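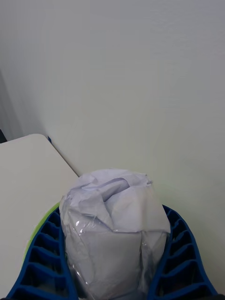
白纸包好，外面再裹一层透明薄膜。

一家餐具店的最后一个月
文：Markos Andreadis

Clolstead 老街的中段有一家店，招牌上写着 Karagiannis，下面一行小字写着“碗、盘、杯、壶”。招牌是深绿色的，字原来是金色，现在有几个字母已经看不清楚。我第一次走进这家店是为了买一个盖子。我家的茶壶没有坏，只是盖子打碎了，我去过三家商店，店员都建议我买一把新的茶壶。Karagiannis 的店员没有这样建议。她请我第二天把茶壶带来，然后从柜台下面拉出一个抽屉，里面全部是盖子。

那位店员叫 Stamatia Tzanetos，其实她是老板。她的姨妈姓 Karagiannis，店是姨妈开的，后来给了她。我用的盖子颜色比茶壶深一点，她只收了很少的钱，而且先让我在店里倒了一次水，看看盖子会不会掉下来。

今年5月，她在玻璃门上贴了一张纸，说店要搬走。房东把整栋楼卖了，新的主人要把一楼改成别的用途。她在 Kamisance 找到一个较小的地方，离这里坐火车要两站。纸上没有写“清仓”，也没有写“打折”。很多老顾客因此不太明白，进来问她是不是便宜了。她说没有便宜，只是搬家。

我问她可不可以让我看他们怎么搬。我写过几篇关于老商店的文章，差不多都是在关门以后才写的，那时候只能听人回忆。这一次我想早一点来。她想了两天，回答说可以，条件是我也要干活。

数东西

搬家的第一件工作是数东西。我以为一家开了这么久的店应该有一本清楚的账，可是 Stamatia 给我看的账有三种。第一种是姨妈的硬皮本，用铅笔写，按照进货的先后排列。第二种是她自己的卡片，按照形状分：深的、浅的、有把手的、没有把手的。第三种在电脑里，只记最近几年的货。三种账互相不太认识。姨妈写的“蓝边汤盘”，在卡片里叫“二号深盘”，在电脑里只有一个号码。

我们数了三天。她站在梯子上读，我坐在下面写，有时候交换。最后的数目是将近3000件，还不包括抽屉里的盖子。盖子她不让我数，她说数了也没有用，顾客要的总是没有的那一个。

数的时候，我们在最高的一层架子后面找到一摞小碟子，中间夹着旧报纸。碟子很薄，边上画了一圈细线，有的线画得不圆，开始的地方和结束的地方没有接上。Stamatia 说这是一家叫 Larnik 的小厂的东西，厂早就没有了。她小时候在姨妈家吃饭，就用这种碟子装橄榄的核。她说她以为已经全部卖完了。

她没有把这些碟子放回架子上。那天晚上它们在收银台旁边，第二天也在那里，直到最后装箱也没有写价钱。

包东西

数完以后是包。对我来说，这是最难的部分，因为我一直认为自己会包东西。我搬过几次家，每次都用报纸把杯子卷起来，再把袜子塞进去，结果也还可以。Prasert Sriwong 看了我包的第一个杯子，没有说话，把它打开了，重新放在我面前。

Prasert 从前在一家搬运公司工作，专门负责易碎的物品，现在自己接活，一般只接两三天的小工作。这次他答应来七天。他有一张自己的桌子，高度正好到他的腰，桌面上铺着一块旧毯子。他说包东西的人腰先坏，手后坏，所以桌子不能借别人的。

他的方法我现在可以说得出来，虽然做起来还是慢。先在桌上斜着放一张白纸，纸不要平，要先揉一下再打开，这样纸里面有空气。杯子放在靠近自己的一角，口朝旁边。把纸角塞进杯子里面，然后向前滚，滚半圈的时候把左边折进来，再滚半圈把右边折进来。有把手的杯子，要先单独给把手一条纸，像给手指缠绷带。盘子不能平放在箱子里，要竖着放，像唱片一样。碗可以一个套一个，但是中间必须有两层纸，最多套四个。

“为什么是四个？”我问。

“第五个会碎。”他说。

我本来等他解释压力或者角度的问题，他没有解释。后来 Stamatia 告诉我，他年轻的时候做过一次试验，用的是他母亲的碗。

关于报纸，他有很强烈的意见。报纸的油墨会印在没有上釉的地方，特别是碗底的那一圈。洗可以洗掉，可是顾客收到的时候看见黑的手印，心里会不舒服。所以他只用没有印过字的纸，一大包一大包地买。薄膜他用得少，主要用在有盖子的东西上：壶身包一次，盖子包一次，然后放在一起再缠，这样到了新地方不会找不到自己的另一半。（这句话用希腊语说会很好笑，我试着翻译给他听，他笑得很有礼貌。）

第一天我包了80件。Prasert 包了多少，我没有问。到了晚上，我的手指非常干，纸把手上的油都吸走了，翻书的时候翻不动。第二天他带来一小盒凡士林，放在桌子的角上，让我每个小时擦一次，擦完要等一会儿再碰纸。

顾客

店一边包一边还在营业，这是 Stamatia 坚持的。架子一层一层地空，进来的人却比平常多。有些人多年没有来过，看见门上的纸才想起这里。他们在店里走得很慢，拿起一样东西，又放下，然后说起自己的事。

有一位老太太，名字是 Paraskevi Xenos，她结婚的时候在这里买过一套盘子，八个人用的。她带来剩下的五个，用一条擦碗布包着，想配齐三个。姨妈的硬皮本里还有这套盘子的记录，写着花样的名字，旁边有一个小小的“完”字。Stamatia 把本子转过来给她看。老太太看了一会儿，问能不能抄下花样的名字，说以后可以请孙女在网上找。她抄得很仔细，每个字母都对照两次。

然后她问：“你们那边有没有椅子？”

Stamatia 没有听懂。老太太说的是 Kamisance 的新店。她说这里靠窗有一把椅子，她每次来都先坐一下，再看东西，如果新店没有椅子，她坐两站火车过去就太累了。

那把椅子本来要扔掉，坐垫的一边已经塌了。下午 Prasert 用旧毯子把它包了起来，写上店名，放在最先上车的那一堆里。

还有一些顾客是做生意的人。Malathi Unnithan 在附近开一家小饭馆，只有七张桌子，她的碗全部从这里买。她不喜欢一样的碗，所以专门买单个的、剩下来的，比如一套里只剩一个的那种。别的店不愿意这样卖，Stamatia 愿意。Malathi 来的那天下着雨，她在最下面一层找了很久，找出十几个大小不同的碗，坐在地上一个一个地敲边，听声音。

她教我听。没有裂的碗，声音长一点，像有人在远处叫你。有暗裂的碗，声音很短，像关门。她说在厨房里，碗每天要进热水，裂的地方看不见，汤会先知道。她的中文比我好得多，这句话我问了她两遍，她说就是这个意思，汤会先从那里渗出来。

我问她，店搬走以后怎么办。她说会去 Kamisance 买，但是不会再随便走进来了。她以前常常在下午休息的时候来这里，不买东西，只是看看有没有新的剩货。“走路五分钟的店和坐火车的店，”她说，“是两种店。”

空架子

包到后面几天，店里的声音变了。以前说话，声音会被架子上的东西吃掉一些，现在有一点回声。Stamatia 打电话的时候自己也吓了一跳，把声音放低了。墙上露出了以前看不见的部分：有一块墙纸，花样是小的麦穗，颜色还很新，因为几十年没有见过光。她用小刀割下一片，夹在硬皮本里。

架子不搬。架子是当年按照这面墙做的，墙有一点斜，架子也跟着斜，拿到别的地方就不能用。新主人说可以留下，他们会处理。我问“处理”是什么意思，Stamatia 说她没有问。

我在学中文的时候，老师告诉我“搬家”的“家”不一定是家庭的家，公司搬地方也可以说搬家。那时候我只是记住了这个用法。在店里的几天，每个进来的人都说“你们要搬家了”，没有人说“搬店”。我觉得这个字用在这里很合适，这里有喝水的杯子，有雨伞，有一个放在厕所里二十年的花瓶，花瓶底下还贴着价钱。

价钱的标签是另一件麻烦的事。姨妈用的标签是小圆纸，背面的胶已经干了，一碰就掉。包的时候地上到处是标签，我们不知道哪一个属于哪一件。开始的时候我把它们捡起来放在一个杯子里，想晚上再研究。Stamatia 看见以后把杯子里的标签倒掉，说到了那边重新写。过了一会儿她又从垃圾桶里捡回来几个，因为上面是姨妈写的数字，姨妈写的“4”上面是封闭的，像一面小旗子。

装车

装车定在2021年6月11日早上。老街白天不准停大车，所以司机必须在商店开门以前离开。我到的时候天刚刚亮，箱子已经从店里排到人行道上。每个箱子上都有 Prasert 写的字，他不写里面是什么，只写从哪一层来的：“左三”“右一”“窗下”。他的道理是，搬到新地方以后，人最先想找的是“以前放在哪里”的东西。Stamatia 同意这个道理，我有一点怀疑，新店没有“左三”。

箱子不重，但是不能快。两个人抬一个，走的时候要看着对方的脚。司机是一个很年轻的人，一开始想用推车，Prasert 让他试了一个空箱子，从店门口推到车旁边。老街的路是石头的，空箱子一路跳。司机把推车放回去了，什么也没有说。

对面的面包店送来一盘刚出炉的小面包，没有盘子不行，所以是放在一个 Karagiannis 的椭圆盘里送来的。面包店的女儿说，盘子是她家很多年前买的，请我们吃完以后记得还给她，不要一起装走。我们站着吃，手上都是灰。那只盘子后来在柜台上放了一个上午，差一点真的被包起来，是我在最后打扫的时候看见，送了回去。

最后一箱是 Larnik 的碟子。Stamatia 自己包的，Prasert 站在旁边，有两次想伸手，又把手放到背后去了。箱子她没有交给司机，放在自己的膝盖上，坐在副驾驶的位子走的。

两站以外

几天以后，我坐火车去 Kamisance。新店在一条斜坡的下面，左边是修鞋的，右边是一家旅行社，门关着。店里面比我想的亮，也比我想的窄。架子是买来的，白色，每一层一样高，这给 Stamatia 带来很大的烦恼：大汤碗放不进去，小杯子上面又空出很多。她正在用螺丝刀把一层往下移，移了以后下面的一层又不够高。

箱子打开了一半左右。碎了两件，一个是奶壶的嘴，另一个是一只很厚的、我本来以为绝对不会碎的烟灰缸。烟灰缸是我包的。我在标签上看见自己的字，就承认了。Prasert 不在，Stamatia 说她会告诉他的，不着急。

包装的纸她没有扔，一张一张地压平，堆在后面的小房间里，已经到我的膝盖高。她说卖出去的时候还要用。姨妈以前也是这样，有的纸用过很多次，软得像布。我帮她压了一个小时的纸，这时候进来了两个客人，一对年轻的夫妇，刚刚搬到坡上面的楼里。他们不知道老街的店，看见门开着就进来。女的问有没有平常用的碗，不要太贵。Stamatia 问他们家几个人，他们互相看了一下，说现在两个。

她给他们拿了三个。他们商量以后买了三个，我去后面的房间拿纸。

靠窗的地方放着那把椅子，毯子已经拆了，坐垫还是塌的。Stamatia 说她要换一个新的坐垫，正在等布店的电话，布店的人说麦穗花样的没有，问她条纹的可不可以。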